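Riststead Neighbors Board > Home and Kitchen > Storage and Organizing

Topic: Squeeze bottles - do you store them upside down or right side up?

gionae
I'm redoing our kitchen shelves after the move and I've hit a wall over something really dumb, which is squeeze bottles. Ketchup, mayo, chili sauce, dish soap, the pancake syrup, all of it. My wife stands everything cap down. I grew up with cap up, and when I see a whole row of bottles standing on their heads I get nervous. We have one shelf in the fridge door and one narrow cupboard by the stove and that's it, so whatever we pick has to work for both.

What do you all do? And does anybody use a rack or a bin for it, or do you just wedge them in and hope?

Gion

frauke_s
Cap down, always, no question! I can't stand that watery spurt you get when it's been sitting the other way. My mother used to whack the bottom of the bottle at the table and half the time it went on the tablecloth. Life is too short for that.

For the fridge door I cut down a milk carton and the bottles stand in it. Ugly but it works, and when something leaks I throw the carton out and cut a new one. The cupboard ones just stand in a loaf pan I never bake in anymore.

hwunderlich
Cap up. I've had two flip caps pop open in the cupboard overnight and the second one was honey. Have you ever cleaned honey out of shelf paper? I'd go so far as to say cap down is fine for the fridge, where things are thick and cold, and a bad idea anywhere warm. That cupboard by the stove is exactly where I wouldn't do it.

frauke_s
Hauke, that's a bad cap, though, and has nothing to do with which way up it goes. Wipe the rim before you close it and it shuts properly. I've got a cupboard by the stove too and I've never had a leak in there.

hwunderlich
You just wrote that you throw out the carton when something leaks :)

frauke_s
In the FRIDGE. Read it again.

siwan_w
I'm somewhere in the middle. It depends on the bottle, doesn't it? Some of them are made to stand on the cap, with a big flat lid you could park a truck on. Others have a little pointy nozzle and a round bottom and they're going to fall over whatever you do, so those need something to hold them. I use two wide mugs with chipped handles, one for oils and one for sauces. The oils go cap up because I'm not crazy.

Also think about how you find things. If the labels are printed for cap up and you stand them on their heads, you're reading upside down every time. Took me a while to figure out why I kept grabbing the sweet chili when I wanted the hot one.

gionae
Good point about the labels, I hadn't thought of that. Ours are a mix. The mayo is printed for standing on its cap and the syrup is the other way around.

Frauke, how tall did you cut the carton? Mine keep tipping.

frauke_s
A little more than halfway up the bottle. If it's lower than that they lean on each other and the first one you pull out takes the rest with it.

lutzrup
Coming at this from the other side, I did shelves at the grocery store on Gresevberg road for a long time (the old one, before it turned into a gym) and we had the same argument in the stock room. If the label reads right with the cap at the bottom, it stands on the cap. If it doesn't, turn it over. We had an aisle of 3000 items and that rule covered pretty much every squeeze bottle in it, and I still do it at home without thinking.

The part people skip is sorting by cap. I put all the wide flat caps in one row and the small caps in another, because the small ones need a holder with a snug opening and the wide ones don't. Once you mix them, the narrow ones start wandering and you get that domino thing Frauke is talking about.

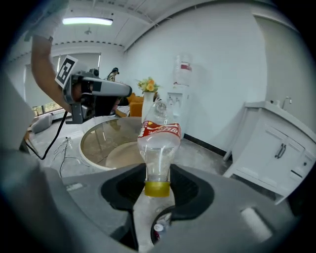
And leave yourself finger room at the top. A holder that comes right up to the shoulders of the bottle looks neat but you can't get hold of anything when your hands are greasy, so you end up pulling the whole holder out. I measured my cupboard shelf at 62 cm and I only keep 4 holders on it. You could squeeze in more. I tried, and I hated it by the end of the week.

hwunderlich
Lutz, does your label rule hold for honey?

lutzrup
Mine's printed cap down, so cap down it goes. I do keep a saucer under it, I'll give you that.

hwunderlich
Ha. A saucer. I rest my case.

siwan_w
A saucer is just a very short mug, Hauke.

Gion, if you don't want to cut up cartons, the housewares place in Illitz has plain plastic tumblers from Wegener that fit the skinny bottles. I got mine in September and they go through the dishwasher fine. Too narrow for the big ketchup, so check before you buy a stack of them.

gionae
OK, so I went through everything this evening. Wide caps are in the fridge door in a cut-down carton - halfway plus a bit, and they stay put now, thank you Frauke. Small caps are in the cupboard in two jam jars until I get over to Illitz. Labels decide which way up. The syrup went back to cap up and my wife has already turned it over again.

The dish soap I left out completely, it's living by the sink.

frauke_s
Tell your wife I'm on her side!

hwunderlich
Put a saucer under that syrup.

lutzrup
One more thing on the jam jars, Gion: fold a paper towel in the bottom. It catches the drips and the small caps don't slide around on the glass. Change it when you think of it.

gionae
Will do. Does anyone have a trick for spice packets? I've got a whole drawer of them and they're worse than the bottles.

siwan_w
Start a new topic for that one, I've got a lot to say about spice packets.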